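3.2 Materials and sampling

Participants were recruited through the Bultbridge household panel in January. Of the 3,000 addresses contacted, 1,053 returned the first questionnaire and 1,000 gave usable answers to both parts. The mean age was 62. Each person rated short passages of text for ease of reading, using the scale set out by Dzene and Zhong.

Passages were shown on plain grey or white pages, with or without a picture beside them. Pictures were matched for size and overall brightness, and none repeated what the passage said. Order was shuffled for each person.

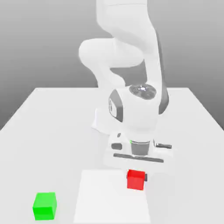
Figure 2. White arm over a white table, grey backdrop (computer-rendered).

3.3 Scoring

Ratings were averaged within each passage before the two groups were compared.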